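Equipment planning meeting, 2022-04-11

Chair: Ottilie Rüegg

1. Shelf-filling unit
Two quotes are in, from Fotness and Tanner. Tanner is cheaper at 2,339 a month but leaves out servicing. Fotness will be asked to requote on the same terms - O. Rüegg to write.

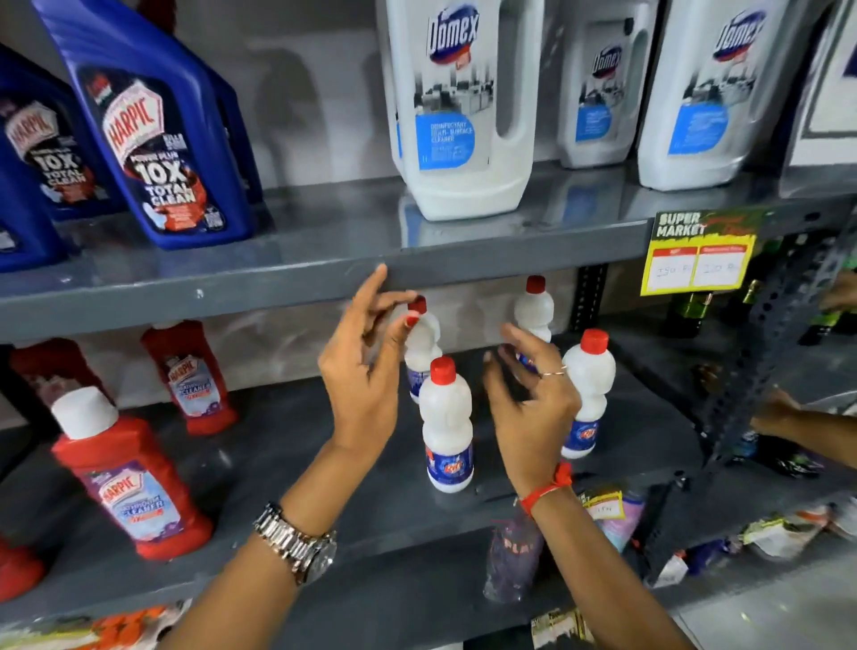
Cleaning goods stay as the first aisle for the trial at Broswood. The supplier must show the unit can handle small capped bottles as well as jugs with handles. Target is 92 out of 100 placed upright.

2. Budget
Spare grippers moved to the November order. Floor markings at Destska approved.

Next meeting: date to be set once the Fotness quote arrives.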